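What do you do with ping-pong balls once the good ones are gone? 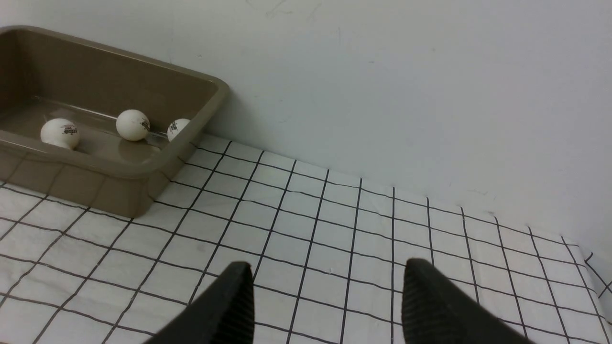

Forum > Clubs & Rec Centers > Equipment Talk

noelia_b
Posted Monday, 7:42 pm

Hi everyone, I help run the Trasdale rec night (mostly adults, a few very serious twelve-year-olds) and I've been put in charge of ball buying, heaven help me. We play on six tables and I'd love to hear how other clubs handle it. Do you keep match balls and practice balls apart? Do you buy the big cheap boxes? We went through a whole box by April last season and I still have no idea where they went — under the bleachers, I suspect, and into people's coat pockets.

Komo_Tapio
Welcome, Noelia! Our club tried the big box route and I'd steer you away from it. The cheap ones wobble. Spin one on the table and watch it, you'll see the seam jump. I'd sooner have 30 decent balls and make people pick them up at the end of the night than have a bucket nobody respects.

ashwin.m
I'm going to disagree with Tapio, and he knows I'm fond of him. For serve practice you want quantity. When my daughter was learning her backhand serve we'd put a tub of balls at the end of the table and she'd go until it was empty, and if a few were a bit egg-shaped it made no difference to her at all. She was learning the toss! Save the nice ones for matches by all means.

Komo_Tapio
It made no difference that she noticed, Ashwin. The bounce on a soft ball is a different bounce. But fine, for the toss I'll give you that one.

malathi_c
We do a bit of both over here in Gowda, and it has settled down nicely. New balls are for league night only. After that they go in with the practice ones, and anything cracked goes straight in the trash (you can hear it, that dull little click). Please don't try the hot water trick for dents, the newer plastic doesn't like it and I ruined a whole panful finding out.

One more thing, Noelia, mark yours with a pen. A little dot in your club's color. We got so many back from the badminton people once we started doing that.

L_Plattner
Seconding the pen. Also, store them away from the radiator. Ask me how I know.

noelia_b
You're all so kind, thank you. I think I'll try Malathi's way, with two tubs and a green dot, and I'll bring a flashlight for the bleachers. Tapio, which ones do you buy when you do buy?

Komo_Tapio
Three-star for matches, whatever is on sale that month. I'll send you a message so Ashwin doesn't start again.

ashwin.m
I saw that.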